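Let Me Drive the Robot Badly

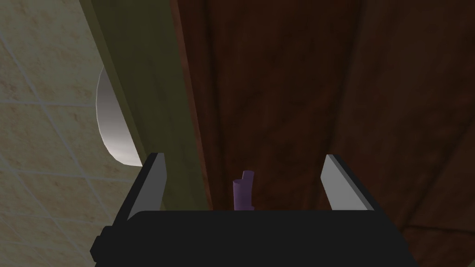
Fingers open, little purple thing in between, nothing touched yet. The view from behind the gripper in the simulator.

I have spent 4 evenings this month pretending to be a hand. My friend Yamuna Rao is helping put together training runs for a small outfit called Likdale, and she needed extra people to sit at a laptop and steer a simulated gripper through kitchen-type chores. You drive, the computer records what you did, and later a program studies the recordings and tries to do the same. I said yes because I play a lot of video games and figured I'd be great at it.

I was not great at it! My first evening I knocked over pretty much everything I went near. You're looking out from right behind the gripper, so the big black palm hides half of what you want to see. The bottom of the purple piece up there is tucked behind it, and that's the part I'd like to know about before I close two fingers on something. Is it standing flat? Am I too low? Real hands have skin, so you feel your way in. With a controller you just sort of creep forward and hope.

Anyway, what I want to argue about is the deleting. At the end of each session somebody goes through the runs and throws out the ugly ones. If you wobbled, or overshot and backed up, or hung there for a couple of seconds making up your mind, there's a good chance that run goes in the trash. Balakrishnan Iyengar does the sorting, and he's a very patient man, and I think he's wrong.

His side of it goes like this (and I'm trying to be fair, because he'll read this). The program copies what it sees. Show it a person dithering and it learns to dither. Show it a smooth reach and a clean grab, over and over, and it learns a smooth reach and a clean grab. He kept 142 runs out of my batch and every one of them looks like it was done by somebody who knows what they're doing. I watched a few and didn't recognize myself.

But think about how you'd teach a kid to crack an egg. You'd show them the nice way, sure. Then the shell would fall in the bowl and you'd show them how to fish it out. The fishing out is half of knowing how to cook. If all the robot ever sees is me arriving dead center with the fingers lined up, what's it supposed to do the first time it comes in an inch to the left? It has never been there. I've been there constantly. I'm practically an expert on coming in an inch to the left, and all of that went in the trash.

I will give Balakrishnan this much: some of my bad runs were plain bad. There was one where I sneezed. There were 2 where I'd let go of the controls to eat a samosa. Toss those, please. What I'd keep are the ones where I messed up, saw it, and got back on track, even if the getting back was slow and kind of embarrassing to watch. Meenakshi Reddy, who's done this a lot longer than I have, says she sometimes starts from a lousy position on purpose so the fix gets recorded along with the grab. That sounds right to me, and it sounds more fun too.

There's also what the deleting does to the people driving. Once I knew the wobbly ones were getting cut, I started driving to please the sorter. I picked the easy angle every time. I stopped trying anything from the side. My runs got prettier — and I'm pretty sure they got dumber, since I was doing the same reach again and again with my brain switched off.

So keep the mess, or at least put it in its own folder and try training with it and without it. Yamuna says they may do that in October if there's time. I've told her I'm free, and that I haven't improved much.

14 comments | 2 shares

Questions or complaints: use the contact page | © 2019 Hegde Street Notes | Back to top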